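Formbausteine

Formbausteine (auch Formklötze oder Legeformen) sind massive Spielkörper, deren Grundfläche einer einfachen geometrischen oder bildhaften Figur entspricht. Verbreitet sind Zylinder, Dreiecksprismen, Würfel und Quader sowie Körper mit stern- oder herzförmigem Querschnitt. Anders als Bausteine im engeren Sinn sind sie nicht auf das Errichten von Bauwerken ausgelegt, sondern auf das Unterscheiden, Zuordnen und Anordnen nach Form und Farbe.

Begriff und Abgrenzung

Die Bezeichnung ist nicht genormt. Im Handel werden Formbausteine häufig mit Steckspielen zusammengefasst, obwohl diese eine Gegenform (Lochplatte, Sortierkasten) voraussetzen. Lose Formbausteine benötigen nur eine ebene Unterlage. Gegenüber Legeplättchen unterscheiden sie sich durch ihre Höhe: Der Körper kann hochkant stehen und von der Seite gegriffen werden.

Formen und Farben

Ein Satz kombiniert in der Regel wenige Formen mit kräftigen, deutlich getrennten Farben. Zwei Systeme sind üblich. Bei fester Zuordnung gehört zu jeder Form genau eine Farbe, sodass beide Merkmale dieselbe Information tragen. Bei freier Zuordnung kommt dieselbe Form in mehreren Farben vor, etwa ein Stern in Rot und in Grün - das Sortieren nach Form führt dann zu anderen Gruppen als das Sortieren nach Farbe. Der Satz Olline des Herstellers Jenero folgt dem zweiten System und umfasst 31 Teile.
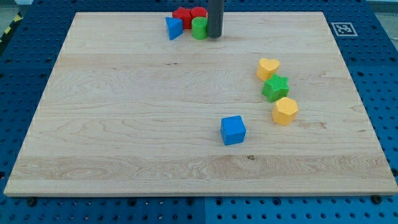

Lerbridge, 20. Juli 2024

Die Anordnung auf der Unterlage kann dicht oder locker erfolgen. Rote und grüne Zylinder unmittelbar hintereinander, dazu ein blaues Dreiecksprisma und ein roter Stern, bilden eine Gruppe, in der sich die Körper teilweise verdecken. Ein gelbes Herz und ein grüner Stern in einer lockeren Reihe bleiben dagegen einzeln ablesbar. Verdeckungen erschweren das Erkennen vor allem bei Sternen, deren Umriss sich aus der Lage der Zacken ergibt.

Unterlage

Als Unterlage dienen Tischplatten, Tabletts oder Bretter. Bretter aus hellem, verleimtem Ahorn bieten einen ruhigen Grund, von dem sich gesättigte Farben gut abheben; Fugen und Maserung bleiben sichtbar, ebenso einzelne Äste. Auf gelochten Tischflächen verhindert ein aufgelegtes Brett, dass kleine Teile an den Lochrändern kippen. Die Legebretter der Serie Sirko sind 3 cm stark und an den Kanten gefast.

Werkstoffe und Pflege

Formbausteine werden aus Holz, Kunststoff oder Schaumstoff gefertigt. Holzkörper werden gebeizt oder lackiert, Kunststoffkörper meist durchgefärbt. Eine feine Struktur der Deckfläche mindert Reflexe und verbessert den Griff, nimmt jedoch leichter Schmutz auf. Lackiertes Holz wird nebelfeucht abgewischt und liegend getrocknet.

Siehe auch: Legespiel, Sortierkasten, Steckspiel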